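Re: [tables] Marking out a square on an oiled top

On the tables list, at 20:30, a member wrote:

> We have a light wooden top with a stripy grain, finished last
> September, and want to mark a square on it for a sorting game with
> small wooden cubes. It needs to be easy to see and it needs to come
> off again. I was going to use pencil and a ruler but I'm told pencil
> gets into the grain. Has anyone used tape for this? And does the
> square want to be in the middle, or nearer the front?
>
> Also, does anyone know if the Suletti oil is all right under tape?

We use black tape. I tried masking tape first, and on a pale top you can't see it from the other side of the room. Black shows up well against this sort of wood, even where the grain goes darker.

Pencil does get into the grain. I had to sand a line out of our old Lindqvist bench and the patch still looks different from the rest.

For the corners, lay all the strips too long, let them overlap, then cut through both layers with a sharp knife and a steel rule. Go lightly or you will score the table. If you are nervous about that, leave the overlaps. They only bother people who look closely.

I can't help with Suletti as I have only used Revia, two coats, with 20 days before any tape went on. The first time I left it less than a week and the tape lifted at one end. Wipe the top with a barely damp cloth and let it dry before you start. Don't polish it.

Ours is near the lower centre of the table, so there is more clear wood behind it than in front. I prefer that to dead centre. The cubes start outside the square and you want space to spread them out.

On size, I wouldn't go by anyone else's measurements. Put the cubes you mean to use on the table in a block, leave a good finger's width all round, and mark that. Our first square was much too big and the game was over in no time.

The cubes are plain wood, painted. The green is more of a teal, and it shows up nicely on the honey-coloured stripes. If you paint your own, leave them a few days or they stick to the finish. I keep mine in an old Plastenix tub with a lid.

To get the tape off, pull it back low and slowly, along the grain where you can. Any gum left behind comes off with a bit of the same oil on a rag. Ours has been changed twice and there is no mark underneath.

Picture of ours at the bottom. 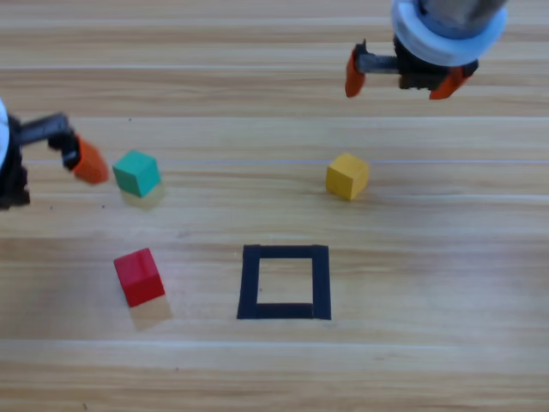 Our table with the black tape square and the three cubes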